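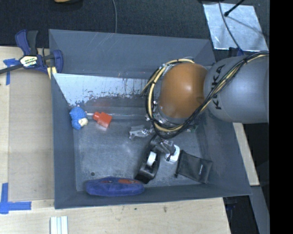

Entered by Rosario Zanetti
Bin cell log, January

Open day, Skurkwood shop. Visitors from Notia and Godinho in from 10:30, second group after lunch.

Ran the KUKA on the metal bin with mixed items: blue case, black pouch, the red plastic piece, the plush. Speed held at 70 percent for both groups. Godinho people asked about flat things against the wall -- told them the pouch is still our worst item and we have no fix yet.

Two stops in the afternoon, both mine (gate left open).

To do before Prilville comes:
- check clamp on bin corner
- redo cable ties at the wrist
- print the one-page handout, 7 copies left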